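Lecture 8: Product strategy and "alignment"

Company profiles love the word alignment. Treat it as a claim to be tested. When Kelberg says its product plan supports its wider goals, ask which goals, who set them, and what was dropped to make room. If nothing was dropped, I doubt there was a plan.

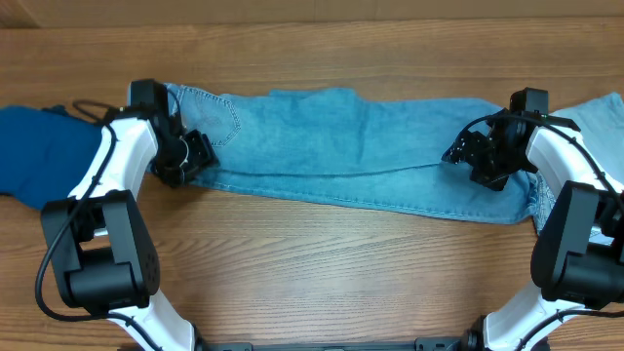
Repositioning is the second word to watch. Often the product stays as it was and only the sales pitch moves. Take a pair of faded blue jeans with curved stitching on the back pocket: call them workwear or weekend wear, and the seams are the same. Hendia's January relaunch — up to 14 slides on "new markets" — named no new buyer. Szczepańska is kinder to it than I am; read her chapter and disagree with one of us.

For the seminar: find a leadership biography, strike out every phrase that could describe a rival, and bring what is left.

14 shares · 2 comments

Related
Lecture 7: Who reads a mission statement?
Reading notes: Stefanou on growth targets
Case sheet: Mazurek and the second brand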